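# 기울여 거는 상자: 농산물 진열용 목재 크레이트의 구조

청과 매장의 진열대는 오랫동안 수평 선반이었다. 수평 선반은 적재가 쉬운 대신 뒤쪽 상품이 보이지 않고, 손님은 앞줄만 집는다. 뒤에 남은 과일은 회전이 늦어지고 바닥 면부터 눌린다. 상자를 앞으로 기울여 금속 프레임에 거는 방식은 이 문제에 대한 비교적 값싼 해법이다.

진열 집기 업체 Ketholm의 설계 담당 난타나 라따나폰(Nantana Ratanaporn)은 경사각을 12도에서 시작한다. 각도가 이보다 작으면 안쪽이 가려지고, 크게 잡으면 둥근 과일이 앞턱으로 몰린다. 잎채소와 송이 과일은 마찰이 커서 더 가파른 각도도 견딘다. 감귤류는 그렇지 않다.

## 판재와 틈

소재는 대개 도장하지 않은 소나무다. 가볍고 못이 잘 먹으며, 판 하나가 갈라져도 그 판만 교체하면 된다. 표면에 바니시를 올리면 청소는 편해지지만 습기를 머금었다 내보내는 성질이 줄어든다. 라따나폰의 기본형은 폭 500mm이고, 2단으로 걸 때의 프레임 높이는 762mm다.

판 사이의 틈은 통풍과 배수를 맡는다. 넓을수록 공기는 잘 통하지만 방울토마토나 낱알 포도가 빠진다. 틈을 좁게 유지하고 바닥 판의 모서리를 사포로 둥글리는 것이 현장의 절충안이다. 모서리가 살아 있으면 껍질이 얇은 과일에 선 모양의 눌림이 남는다.

## 담는 순서

매장 Pretum에서 청과를 맡은 추티마 차이야폰(Chutima Chaiyaporn)은 무게보다 형태를 먼저 본다. 송이 포도는 상자 중앙에 두고 줄기를 위로 향하게 한다. 꺼낼 때 줄기 쪽을 잡아야 알이 덜 떨어지고 과분도 덜 지워진다. 고추와 작은 감귤은 옆에 붙여 송이가 미끄러지지 않게 받친다. 상추는 앞턱 가까이에 세우거나 눕힌다. 다만 상추는 에틸렌에 약하므로 사과와 같은 칸에 오래 두지 않는다.
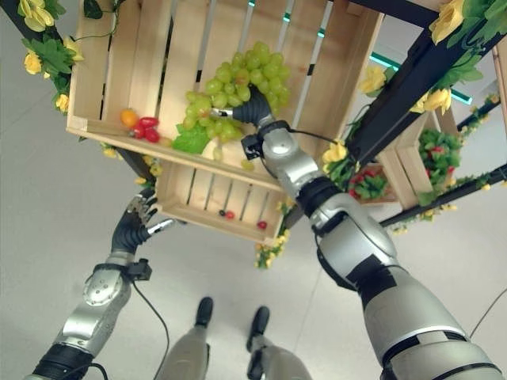
*위 상자에는 청포도 송이와 붉은 고추, 작은 주황색 과일, 상추. 아래 상자에는 작고 둥근 과일 세 개.*

아래 단은 위 단보다 적게 채운다. 허리를 숙여야 보이는 위치여서 판매가 느리고, 가득 채우면 위 상자와의 간격이 좁아져 손이 들어가기 어렵다. 차이야폰은 아래 단에 단단한 과일만 소량 놓고 하루에 두 번, 오전 10시와 오후 4시에 보충한다.

점검 대상은 상자보다 프레임이다. 검은 분체 도장이 벗겨진 자리는 녹이 슬어 목재에 얼룩을 남긴다. 걸이 부분의 볼트는 계절이 바뀔 때 다시 조인다. 목재가 마르면서 수축하면 체결부가 헐거워지고, 그 상태로 상자를 채우면 앞쪽이 먼저 처진다.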